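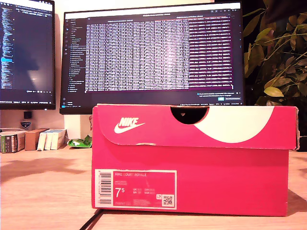
**Roxana Pascu**, Collections and Stock Lead, Follwood Shoe Reuse Project

Report to the Cavari Fund, covering the period to the end of November

## Boxed stock

We received 268 boxed pairs in this period, most of them from the Biltden collection point. Of these, 134 have been checked, entered in the stock table and shelved. A further 110 have been checked but still need an entry. The remaining 24 are unopened.

Boxes are now dealt with one at a time at the desk. The person on duty copies the model name and size from the end label, opens the lid, and confirms that the shoes inside match. The pink Nike box is a Court Royale, size 7½. Half sizes were a problem in the last report, when several were entered as whole sizes. Guilan Ren has changed the size column so that it takes halves, and the older entries have been corrected.

We record the UK, EUR and other sizes wherever the label gives them. Families tend to ask by UK size, but the schools' request forms use EUR.

## Condition of boxes

We agreed with you in the spring that a worn box would not count against a pair. A lifted corner on the lid or a scuff on the edge is accepted and the box goes on the shelf as it is. Crushed boxes, or ones with no readable label, are replaced with plain ones from Quan. We have used fewer of these than planned and do not expect to order more.

## Given out

127 pairs went to families through the two school partners. Branislav Gajdoš handled the deliveries. Children's sizes went quickly and we are short of them again.

## Next period

- Enter the checked pairs that are waiting, then start on the unopened boxes.
- Xiuying Hou to ask Biltden for more children's sizes.
- Move the adult sizes to the back shelving.

Spending is within budget. The shelving invoice has not come in yet and will appear in the next report.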